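How Do You Test a Robot's Fingers?

Think about the last time you picked up a grape. You didn't squash it and you didn't drop it. Your fingers felt how soft it was and pressed just hard enough. A robot has to be built and taught to do that, and a big part of the job is choosing the right gripper.

A gripper is the part on the end of a robot arm that holds things. Some grippers are suction cups. Some are soft rubber claws that fill with air. Many have two stiff fingers that slide together and apart, like your thumb and pointer finger.

Marisol Halvorsen tests grippers at a workshop called Trotent. Her team takes two or more kinds, gives them the same jobs and writes down the results. One of their hardest jobs uses earbuds and the little cases they live in. Earbuds are small, smooth and curved all over, so a finger that is flat and hard can slip right off. 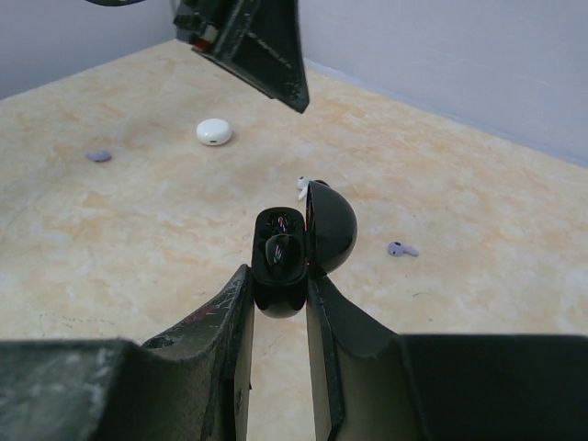

Two gripper fingers hold an open earbud case upright. A second gripper hangs over the table.

To make a test fair, only one thing can change at a time. If Marisol wants to compare two sets of finger pads, she uses the same arm, the same table and the same objects for both. Each set gets 30 tries at each job. If she changed the pads and the table together, she wouldn't know which one made the difference.

In one test last November, the team compared pads called Gonport and Ballitz. The Gonport pads are hard and thin. They fit into narrow spaces, but smooth things slide on them. The Ballitz pads are softer and grip better, but they are thicker and bump into objects that sit close together. The team kept both and uses them for different jobs.

Pads wear out, too. They rub against tables and cases all day and pick up scratches. Marisol checks hers after every 1000 grips and changes them if the edges are chipped too deeply.

Where is the camera?

A robot needs to see what it is holding. One place to put a camera is on the robot's wrist, looking along the fingers. It moves when the hand moves, so it always has a close view. The trouble is that the fingers block part of the table. A camera up high can see the whole table, but small things look tiny. Many robots use both kinds.

Try it yourself

You need two wooden rulers, some tape, two rubber bands and a few small objects such as an eraser, a marble and a bottle cap.

1. Hold a ruler in each hand and pick up each object with the ends. Try ten times and write down how many times it works.
2. Wrap a rubber band around the end of each ruler. Tape it down if it slides.
3. Do the same ten tries again.

Which object changed the most? Which one was easy both times?

Words to know

Gripper: the part of a robot that holds things.
Pad: the part of a gripper finger that touches the object.
Fair test: a test where only one thing is changed.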